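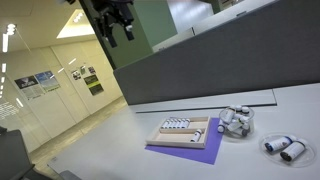 4.2 Greifversuche am Eigenbau

Ob Plotholm außerhalb der Werkstatt Tinau etwas taugt, bleibt offen. Gewertet wurden 100 Griffe, für eine Fehlerquote ist uns das zu dünn. 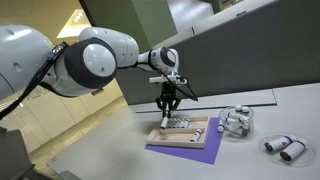
Auch die 300 Griffe, die Gumham verlangt, sagen wenig, solange dieselben Fläschchen liegen bleiben.

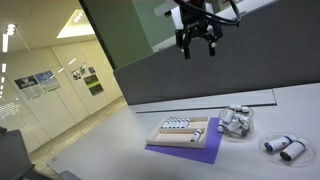
Abb. 2: Greifer über dem Tisch, im hinteren Fach der Holzschale sechs Fläschchen.
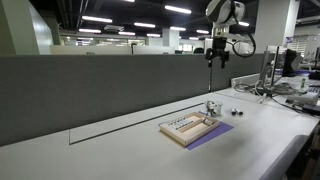 Störungen im Aufbau haben wir nicht getrennt erfasst. Steckerleiste und Kabelknäuel liegen rechts auf derselben Tischplatte; einen Einfluss können wir nicht ausschließen.

Kommentare (2)

yilma_12: Und mit anderen Deckeln?

Gast: Rohdaten wären nett.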